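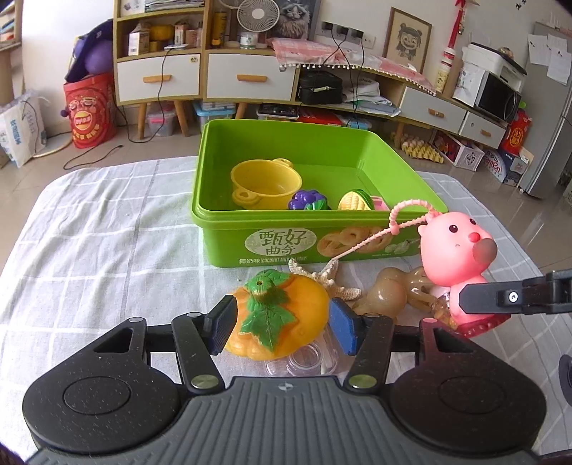 Fig. 1. Toy foods and small objects on a checked cloth, with a green cookie box used for storage.

Unit 2: Setting up a pretend-food basket (or box!)
Play and Early Learning, course handout
Ruxandra Pîrvu

Last time we talked about why children return to pretend cooking again and again. Now for the part I love most -- the stuff itself! Please read this before the practical and bring one object from home.

Start with the container

A printed food box is a wonderful thing to keep toy food in. The one in Fig. 1 says COCONUT MILK FLAVOUR on the front and has swirled cookies printed beside the words, so before a child even reaches inside there is something to talk about. What does coconut smell like? Who has eaten a cookie shaped like that? The box also carries Chinese text, and I get very excited about this in mixed-language groups, where a child may recognize writing from the kitchen at home and want to tell everyone.

Low sides work best. If the corn and the grapes show over the top, children choose with their eyes first and the whole lot doesn't get tipped out on the floor (well, less often).

What goes in

Food with strong, plain shapes: pumpkin, corn in its husk, a bunch of grapes. Then something to cook in. A yellow pot with a heart-shaped handle is enough to turn a pile of vegetables into soup, and soup is the great recipe of early childhood -- anything can go in it.

Then a few things that aren't food at all. A dried starfish, a gourd shape in see-through amber brown, a pink figure with round ears. Students always ask me if these confuse the play. They feed it! In the Vumley group the starfish has been a cracker, a hat and a baby. Write down what yours becomes.

Clear cups are handy for serving and for sorting small pieces. Check every small part against the age of your group, and look over beads and cords before each session. Beaded loops stay with the older children and an adult close by.

Talk to listen for

Color and texture words (ribbed, bumpy, smooth, shiny)
Part words: stem, leaf, husk, handle
Offers and refusals: "This one's for you," "No, it's too hot"
Rules made up on the spot, which can be very strict

Practical

Work in pairs. Lay out a cloth and no more than 12 objects. Play for real, with voices, for the first half, then swap and let one person take notes. I want actual phrases in the notes, however silly they look on paper.

Written task: 100 words on one object and the different jobs it was given. Due 28/02/2021.

Reading: course pack, page 39, the section on loose parts.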